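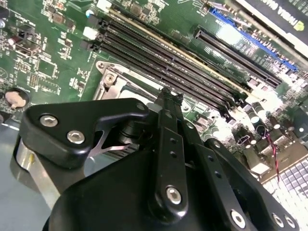
Questions about the Broltov campaign, answered

What is Broltov?

A homebrew fantasy setting for tabletop play, built on a continent where the gods left and kept sending bills. It began as one haunted lighthouse and a map drawn on a pizza box. The lighthouse is still there. The map had to be redrawn.

Do I need to read everything before I play?

Please don't. The history alone runs to 200 pages, and a good part of that is an argument about river names. Read the two-page primer, pick a homeland and come up with one person your character owes money to. We'll handle the rest at the table.

Who or what is the Fang?

The Fang is a mountain. It is also the prison of the giant Nultormont, who was sealed under it in the year 1915 by the local calendar for eating a harvest, and then the harvesters. Priests of the valley insist he is asleep. The goats won't graze on the north side, and the goats have a better record than the priests.

Can my character free Nultormont?

You can try. Two parties have tried, and one of them is now a landmark.
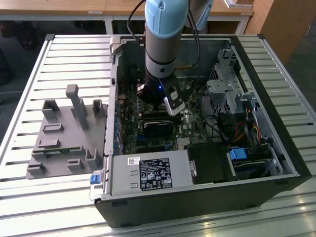
Posted 24th December by the Broltov game master

Is Ridex a god, a dragon or a city?

Ridex is a city built on a dragon, and the citizens worship the dragon, so the answer is yes. She has not moved in living memory. Rents near the tail are low, for reasons the landlords prefer to discuss after you sign.

Which character classes are allowed?

All of the standard ones, with one change. Clerics draw power from the promises their god left behind, and each promise can be called in once per long rest. Paladins work as written, but expect people to ask who you're working for now.

Necromancers are fine. You will need a permit in Ridex, and the line is long — some of the people in it died waiting and have kept their place.

How deadly is it?

About 11 characters have died so far, depending on how you count the bard. Death is permanent unless you can pay the ferryman, who raises his price each time he recognizes you.

Are there magic swords?

A few. Each has a name, a history and an opinion. If you want one that just adds two to your rolls and keeps quiet, the smith at the foot of the Fang sells them from a barrel.

When does the next chapter start?

In April, after the thaw, both in the game and at my house. New players can join at level three. Bring dice and a pencil, and tell me beforehand if your character is secretly royalty. We already have four heirs to the same throne, and the chair isn't that big.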